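The Two-Bin Kitchen

Small plastic trays, bright colors, no lids. Is this the cheapest fix for a messy counter?

By Harriet Hutchins

Start with the junk. Everybody has it – the stuff that lives on the counter and isn't food and isn't dishes. Lip balm. Hand cream. A tall black can of something. Batteries in a bag. My own pile sat between the toaster and the window for most of a year, and I moved it left to make dinner and right to make coffee.

Carleen Cosgrove had the same pile, only longer. She runs a two-room sorting workshop in Fesbridge, up a flight of 23 steps, and her whole method fits on a card. Colored bins. Side by side, touching. Nothing stacked, nothing with a lid.

"Lids are where things go to be forgotten," she told me, pulling off her coat. She had a bus in eight minutes. We talked fast.

Her rules, as I scribbled them:

Pick a color and give it one job. Yellow for tall things. Red for small jars. Don't label, you will learn it in two days.

Push the bins to the back of the table. Leave the front clear for your hands.

Bins must touch. Gaps collect crumbs, pens, mail.

Tall things stand up. Always.
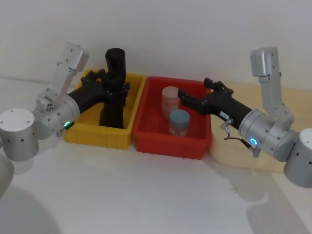 The tall things rule is the one people fight. A bottle lying down takes up the whole tray and then you can't see what's under it. Stand it up and you get the room back. Carleen is strict on this. I tried it the lazy way first, everything tossed in flat, and by the weekend I had three half-used hand creams and no idea which was open.

Small jars are the opposite problem. They hide behind each other. Yaw Opoku, who sorts out bathrooms and kitchens for Kelleo, a moving and unpacking outfit in the same town, wants them in a tray of their own with space to spare. Two or three jars, no more. If it's full it's a drawer, he says, and a drawer needs a different plan. He did 265 kitchens last year. Said he could remember maybe five where the jars were in the right place when he got there.

What about the bins themselves? Get the dull kind. Rectangular, open on top, plastic, ribs down the sides so they don't bow when you grab one by the edge. A rim you can hook a finger under. Stela Oprea sells them at Neagu, the hardware store by the bridge, and she has opinions. Clear plastic looks neat in the store and grubby at home. White shows every ring. Bright colors forgive you. Yellow goes first, red next, and she can't shift the gray ones at any price.

She also told me to buy one more bin then I thought I needed. I didn't listen. I went back.

Size matters more than color, in the end. Measure the shelf or the table first, then measure the tallest thing you own. The tall thing should stick up over the rim so you can grab it without looking. Shallow is good. Deep bins turn into laundry piles, just with smaller stuff. 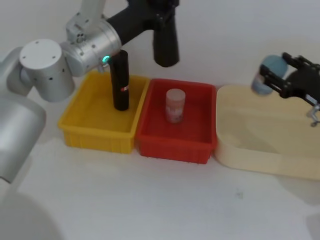 Yellow and red bins side by side on a white tabletop, with a tall black cylinder standing in the yellow one.

Not everyone is sold. Ayman Farouk cooks for a family of five in Mesholm and tried the bins for a month. The kids loved them, he said, and put things in by color. Red lid, red bin. Yellow sponge, yellow bin. Which is a system, just not the one he had in mind. He kept two bins for the grown-up stuff and gave the rest to the kids for crayons and tiny cars.

Fair enough. I asked Carleen about that and she laughed and said color by color is fine too, if the whole house agrees. Her own kitchen has a row along the back wall. She empties every bin on the first of the month, wipes it out with dish soap and warm water, and puts back only what she used. December is her big one. Everything out, even the stuff under the sink.

How long does it take? My counter took an evening, with a break for soup. Most of that was deciding. The actual sorting went quick once the tall stuff was up on end and the jars had there own tray.

A few last bits from my notes, in no order:

Wipe the table before the bins go down, not after.

Sticky jar bottoms – hot water, then dry them well.

One bin stays empty. Carleen calls it the landing bin. Keys, receipts, whatever came in the door. It gets emptied before bed.

Don't buy a rack for the bins. Yaw was firm about this.

My landing bin has a screwdriver and some birthday candles in it right now. I'll get to it tonight.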